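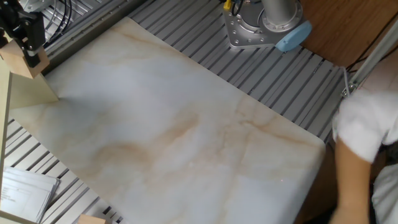 My sister had been dead two years when I started on her robot. She bought the arm secondhand from a firm called Skareck that was closing its packing line in Inik, and she paid $3,419 for it, more than she paid for her car. It spent those two years under a tarp in my garage. In September I rented bench space at the shared shop on Huritz Street and moved everything there in the back of my truck. By the end of the first evening the mount was bolted down to the slotted table, and I had the marble-patterned board lying at a slant in front of it, with her papers off to one corner where I could reach them. The blue cap was still on the joint. She had always said the blue made it look like a bathroom fixture.

The papers were her notes. She had printed them out because she didn't trust a screen in a room with sawdust. There were tables of positions and a list of what the arm was supposed to do, in order, and on the last page a heading that said "Setting the table," with nothing under it.

That was what she had wanted it for. She couldn't lift her right arm above the elbow by then, and she lived alone, and she said she was tired of eating over the sink. She wanted a machine that would put down a plate, a cup, a fork and a knife. She didn't need it to cook. She could cook with one hand.

I'm not an engineer. I fixed vending machines for most of my working life, so I can read a wiring diagram and I'm patient with things that jam. The shop had people who knew more than I did, and they would come over if I asked and mostly leave me alone if I didn't. A woman from the next bench lent me a clamp and never asked for it back. She built cabinets. She looked at the board the first night and told me it was a good surface to practice on as long as I remembered it was slick.

"What's it going to pick up?" she said.

"Blocks, for now."

"And later?"

"A plate."

She nodded and went back to her cabinets.

The blocks went fine. My sister's tables gave the positions for blocks, and once I had moved the base over to match her drawing, the gripper came down where the paper said it would. I had it pick up a block, wait, and put it down again. I must have watched that a hundred times. It made a small sound at the bottom of each move, like someone setting down a suitcase.

The plate was harder. A plate is thin at the edge and wide everywhere else, and the gripper wanted something with sides. It pushed the first plate off the board and onto the floor. I swept up the pieces and went to the Van Damme store by the bus station and bought 4 more of the cheapest kind they had, white, heavier than hers. I broke one of those too. Then I cut a pale panel of wood and stood it up next to the arm so a plate could lean on it with its rim in the air. After that the gripper could get hold of it.

I worked from six in the evening until the shop closed. My wife asked me once what I was going to do with it when it worked. I said I didn't know. She asked if we were going to have it in the kitchen. I said I didn't think it would fit, and she said she'd measured and it would, if we moved the trash can. I hadn't known she had measured.

Once the plate was working I added the cup, and then the fork and the knife. I kept the speed low. My sister had written the word "slow" in three places in her notes, in capital letters, and I thought she should have her way on that. The whole routine took four minutes. The plate went down in the middle of the board, the cup went above it and to the right, and then the fork went down on the right side of the plate.

I stopped it there. I thought I had typed something wrong. I went through my program and it matched the page. I checked her table again, and the position she had written down for the fork was on the right and the knife was on the left. I had copied it without thinking about it.

I sat on the stool with the page in my hand. I was going to fix it. It would have meant changing two lines. Then I remembered her at our mother's house at Thanksgiving, grown up, with gray in her hair, reaching over and switching her fork to the other side before she sat down. Our mother used to switch it back. They did that for forty years and neither of them ever brought it up.

Except by the time she wrote those notes, her right arm was the bad one. She would have been eating with her left hand. The fork on the right made no sense for her at all. I turned the page over to see if there was anything on the back, and there wasn't.

The woman from the next bench had her coat on. She asked if I was stuck.

"I'm trying to figure out which hand she meant," I said.

She came around the table and looked at the plate and the cup and the fork.

"Maybe it wasn't her place it was setting," she said. "Is that drawn from her side or from the other side?"

I looked for the chair on my sister's drawing. She had drawn two of them, one on each side, and she hadn't marked either one.

The shop was closing in ten minutes. I put the page back on the stack and started the arm again from where I had stopped it, and it went to get the knife.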